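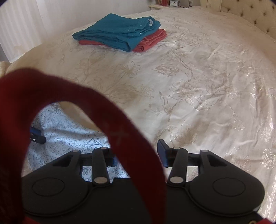
Handling Soft Things: notes to go with the Skivness visit
Week 6, Introduction to Automation
Tutor: Idris Hopkin
March 2019

Thank you all for being so punctual on the coach, and for being such good company on the way back. These notes are meant to fill in what we couldn't hear properly over the fans, and to give you something to work from when you write up the visit. I have put them in the order of the day, more or less, although I've moved one or two things where they made better sense together. If your own notes disagree with mine, please tell me – I was at the back for a good part of the morning and may well have missed something.

The first talk

Godelieve Verschueren welcomed us and explained what the Skivness group is trying to do, which in her words is "to get a robot to put the washing away". It sounds a small ambition after the welding cells we looked at in week 3, but remember what those cells had in their favour. The part was stiff, it arrived in the same place every time, and the fixture held it there. A folded cloth has none of these comforts. Pick it up by one corner and it becomes a different shape altogether, and the robot has to work out afresh where all the other corners have gone.

The word she used for this was deformable, and you will meet it again in the reading. A rigid object can be placed with six numbers, three for position and three for the way it is turned. For a cloth you would need a great many more, and even then you would only know where the outside of it was. The folds underneath stay hidden until something lifts them.

The hand-held gripper

Most of the morning was spent with the hand-held gripper, and I know this was the part many of you had come for. A person carries the tool and does the job with it, while a camera on the tool records the view from just behind the jaws. The recordings are then used to train a robot arm fitted with the same sort of jaws. The attraction is that you can take the tool into an ordinary bedroom or kitchen without bringing an arm, a bench and a safety fence along with it.

Several of you asked about the lens. It is a very wide one, so straight lines in a room come out bowed and the corners go dark. Ekkachai Thammasiri made the point that a wide view is worth the bending. With a narrow lens the cloth fills the view as soon as you get close, and you lose the bed, the wall and everything else that might tell you where you are. Have a look at how much of the room still shows along the top behind the teal and coral cloths: part of the headboard, the clock on the nightstand, the pale slats at the window. Fixed things like these are a great help when the software has to work out how the tool has been moving.

The bedspread led to a longer discussion than I had expected! Satin is awkward for a camera because its bright streaks belong to the light as much as to the cloth. Move the camera and the streaks move too, although the fabric has stayed where it was. Embroidery helps to some extent, as the flowers and leaves give the software something to follow, but a repeated pattern can lead it astray by looking much the same in two places.

Please keep two jobs separate in your reports, as they got a little muddled in our questions:

Perception: deciding where one cloth ends and the next begins. The teal and coral pile is a kind example, with two strong colours on a pale ground. Two white pillowcases on a white sheet would be far harder.

Grasping: closing on the layers you want and leaving the others behind. Knowing where the edge is doesn't mean the fingers can get under it, and squeezing down from above can easily gather up a pinch of bedspread as well.

Figures from the demonstration

Adoración Cifuentes kindly read these out twice. The bedroom set they call Jitaru holds 2044 recordings. Of those, 405 were set aside for checking and never shown to the robot during training. The arm we watched after lunch was allowed 100 seconds for each attempt, and we saw 4 attempts. Please don't work out a success rate from so few and put it in your report as a finding. Say what you saw on each one, as plainly as you can, and leave it there.

The afternoon

After lunch Ilona Tóth took us through Prirkex, the program they use for looking over recordings before they go into the set. I was glad of this, as it is the side of the work that visitors seldom get shown. She goes through each recording looking for blurred stretches, jaws hidden from view and long pauses where the person was thinking what to do next. Her rule for pauses is to leave the short ones in and trim the long ones, and she freely admitted that she judges the difference by eye. Some of you thought that was too loose. I'd be very happy to see that argued in a report.

We ran out of time for the Nillard bench, where they test finger pads on different fabrics. There is another open day in August, and Godelieve said anyone from this group would be welcome.

For next week

Write two pages on the visit. Choose one household task with cloth in it and describe what a robot would need to see, and what it would need to feel, at each stage. Making a bed is allowed, but do pick one part of it, or you'll be writing until Easter. Sketches are welcome and can be as rough as you like.

Read the chapter on grippers again before you start, especially the section on parallel jaws and linkages. Those of you who borrowed visitor badges by accident – I have an envelope for them on my desk.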